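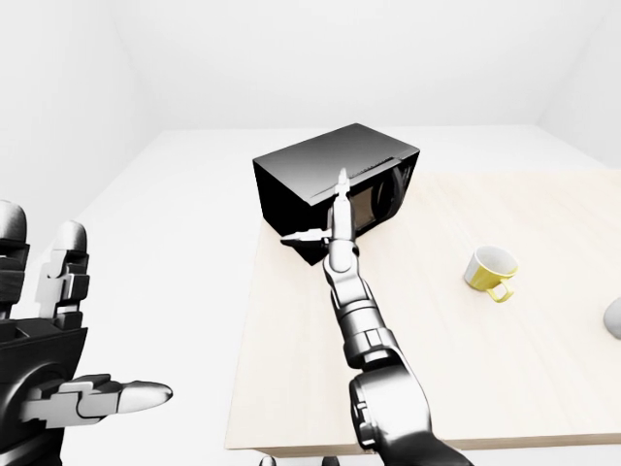
Last updated: January

Household Tips for Trainees Returning to Work
Runham Job Training Office

Participants entering a 13-week course often find that the first difficulties arise at home. The following suggestions were gathered by the office from former trainees and course staff.

Paperwork
Keep one folder for everything connected with the course. It should hold the signed training agreement, attendance slips, bus receipts and any letters about unemployment benefits. Store it near the front door or wherever the household leaves its keys. Receipts printed on thermal paper fade, so copy them the week they are issued.

Meals
Cook one large dish on your day off and divide it into single portions. Rice, beans and most stews keep well in the freezer. Label each container with its contents and the month. Trainees at the Biltis site have a 30-minute lunch period - a packed meal is strongly advised, as the nearest store is a long walk away.

Work clothing
Wash shop clothes separately from the family laundry. Empty all pockets first, including the narrow one on the leg. Grease marks should be treated with dish soap before washing and checked again before the garment goes into the dryer. Boots dry best stuffed with newspaper, away from direct heat.

Tools
Trainees in the repair course may claim up to $300 toward hand tools. Mark each tool with your initials on the handle. A light coat of oil on bare steel prevents rust in a damp garage or basement.

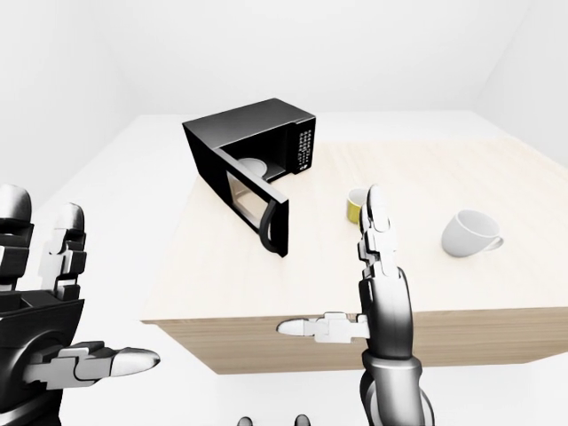 May I claim for tools I bought before the course began?

Purchases made after you signed the training agreement are covered, provided the receipt shows the store name and the price of each item. Earlier purchases cannot be repaid.

Claim forms are available in Room 506. Completed forms should be addressed to Ubaldo Vitale, Trainee Services, and handed in before 4 p.m. - forms left under the door are not logged until the next working day.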